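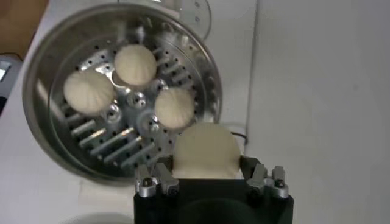 Is a single-arm food handling kit worth leasing for a small kitchen?

Only where the same soft item has to be moved the same way for most of a shift, and where a member of staff is already standing near it for other reasons.

I have been reading the offer for the Cemach kit, leased by Skodia out of its Kondgate office, and my view of it is mixed. The brochure sells the kit as an extra pair of hands. A fairer name would be a transfer station. It moves items between a vessel and a plate, and the terms of the lease are written around that one action. Filling, pleating, proving, topping up the water and judging when a batch is done are all listed under the customer's duties, on a page most readers will not reach.

I have no quarrel with a narrow machine. Dishwashers are narrow. My quarrel is with pricing one as though it were broad. The lease runs for a minimum of two years, with a monthly fee that does not change with use. A kitchen steaming 300 buns a day pays the same as one steaming 30, and the second kitchen is the one the brochure seems to be addressed to.

Floor space is the other thing left out. The quoted footprint covers the arm's base. It leaves out the reach, the place for the lid, the plate, the cables and the side table for whatever is controlling it. Anyone measuring up should measure the whole working area.

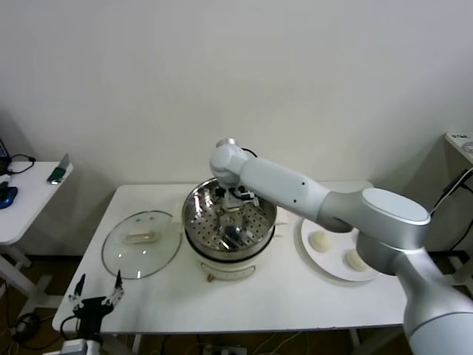
What the gripper gets right

Steamed dough is a hard test for a parallel gripper. It has no firm edge and its skin marks under light pressure. A finger that closes a few millimetres too far leaves a dent, and a dented bun is sold at a discount or eaten by the staff. Skodia has chosen plain metal fingers with separate tips and a force limit set in software. I think the choice is correct. Suction cups suit sealed packs and dry surfaces, and a pleated top is neither.
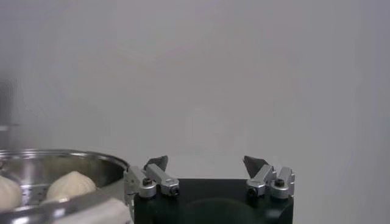 Cleaning is where I would press the salesman hardest. The service sheet allows five minutes between batches for a wipe-down and puts the full strip-down on a Sunday, when it assumes the kitchen is shut. Look at what has to be wiped. The finger assemblies are built up from stacked, angular silver blocks with rounded joints at the base, and there are hex screw heads and screw openings on both sides. Each of those is a recess, and flour paste sets hard in recesses. A smooth sleeve over the fingers would cost little and ought to be included. In the current price list it is an accessory, sold under the name Þrastardóttir, and it adds almost a month's fee to the first invoice.

I would also want the force settings open to the customer. At present a change of recipe means a call to Kondgate. A wetter dough needs a softer close, and a cook can judge that by touch well before an engineer can judge it by telephone. Locking the setting protects the supplier from complaints about torn buns. It also guarantees more of them.
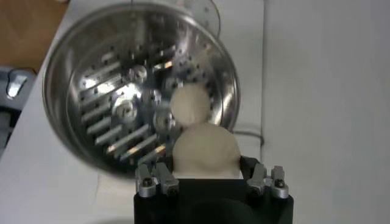
Close quarters at the rim: the ball in the gripper touches the one resting in the bowl.

Spacing matters as much as force. The published cycle time assumes items set well apart. A busy kitchen fills the tray, and then the fingers have less room to open. Skodia should publish a second figure for a full tray, even if it is a poor one. Until it does, I would ask for a trial on my own trays, with my own dough, before signing for any term at all.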